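Setting up the arm in the simulated kitchen (Wuler cell, part 4)

If you've followed along to part 3, you should have the Wuler package installed and the arm showing up in the viewer without red text all over the log. Now we get to the part I like best, placing the arm in the kitchen and getting it to reach over the counter without clipping through things. Give yourself an evening for it the first time (I needed two, but I'm stubborn and skipped step 3).

Before you start

Save a copy of your cell file. I call mine vesurmont_start and never touch it again. You'll also want the Grulach controller panel open next to the viewer, because you'll be going back and forth between them a lot.

CAUTION: If your panel can also talk to a real arm, switch the target to SIM ONLY now. It's a small drop-down at the top of the panel and it remembers whatever you used last.

Placing the base

1. Load the kitchen first, then the arm. The other order works too, but the arm comes in at the world origin and you'll have to go find it.

2. Set the base so the arm comes at the counter from the open side of the room. Keep it clear of the lower cabinets – a base that overlaps a cabinet door by even a hair will shudder the moment you press Play.

3. Lock the base. Click the padlock next to Base Frame and check that the numbers turn gray. Please don't skip this one!

4. Press Play with no program loaded and let it sit for 1,000 steps. The arm should hold its pose. If it sags slowly, gravity compensation is off (Panel, Joints, bottom of the list). If it jumps, go back to step 2.

Note: Mirsad Stoyanova wrote to me that on the older Jurić build the padlock doesn't survive a reload. I tried it and yep, same for me, so on that build you lock it again every time you open the file.

Teaching the home pose

5. Jog the joints one at a time until the hand is above the counter, well clear of the upper cabinets and their handles. I start from the shoulder and work outward, and I use the slow setting for the last two joints.

6. Check the elbow. It's easy to stare at the gripper and forget that the rest of the arm is swinging around behind it. Turn on Show Contacts and orbit the view all the way around before you save anything.

7. Save the pose as HOME, in capitals. The sample programs look for that exact name.

Lining up with the tray

8. Bring the hand in over the tray from above, and stop short of the rim. Let the arm settle before you nudge it again, otherwise you'll be correcting for a wobble that would've gone away by itself. 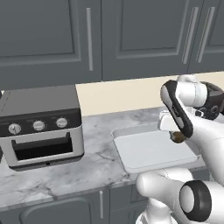 9. Once you like the position, save it as TRAY_ABOVE and run HOME to TRAY_ABOVE and back at slow speed. Watch the forearm the whole way, especially where it crosses the edge of the counter.

10. If the path swings toward the oven, add a waypoint in between. I put mine high and a bit toward the room, and I haven't had a contact warning there in a long while.

CAUTION: Don't cure contact warnings by turning off collisions on the countertop. I did that once to get a run finished, and then spent ages wondering why my pick heights were all wrong.

If something goes wrong

Error 169 on Play: the arm and something else overlap at the start. Nine times out of ten it's the base. Unlock, move it, lock it again.

Hand drifts while the program is paused: the joint damping got reset to zero. Copy the values from your saved start file.

Poses load but the arm won't move: look at the target drop-down. If it's blank, pick SIM ONLY and press Reset.

When HOME and TRAY_ABOVE both run clean, save under a new name and close the panel before the viewer. Gripper settings are in part 5.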